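Fading of Printed Color Behind Ordinary Glass
Project report, Applied Materials course
Submitted 2018-08-30

1. Purpose

The project compared how quickly ink-jet color fades when a print is displayed behind plain glass and behind glass with an ultraviolet filter coating. The question came from the reading room at Midell, where prints on the south wall lose color within a few years.

2. Method

Test sheets were printed on one printer, on paper from a single pack, with patches of yellow, orange, magenta, cyan and black. Each sheet was cut in half. One half was mounted behind plain glass and the other behind coated glass supplied by De Haan. Both were hung in the same window bay for 49 days, beginning in July. A strip of each sheet was kept in a closed drawer as a reference.

Light level was logged with an Oden meter fixed to the sill. The highest reading was 3,000 lux. Color was measured before and after exposure with the department's Toltano colorimeter, and the difference was calculated for each patch.

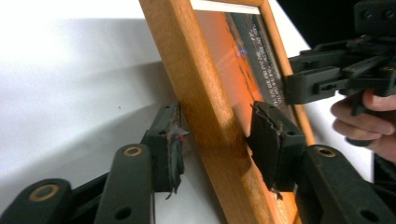

Patches were read at the center and at two corners, and the readings were averaged. The colorimeter was set to zero on its white tile before each session.

3. Results

Magenta changed most under both kinds of glass. Orange shifted toward yellow, which is consistent with loss of the magenta component. Black showed no change larger than the error of the instrument. The coated glass reduced fading in every color patch, but the reduction was small for yellow.

4. Limits

Only one ink set was tested. Temperature and humidity behind the glass were not recorded, and the lower corners received shade from the sill in the late afternoon. A second run should rotate the mounts weekly and include an acrylic sheet.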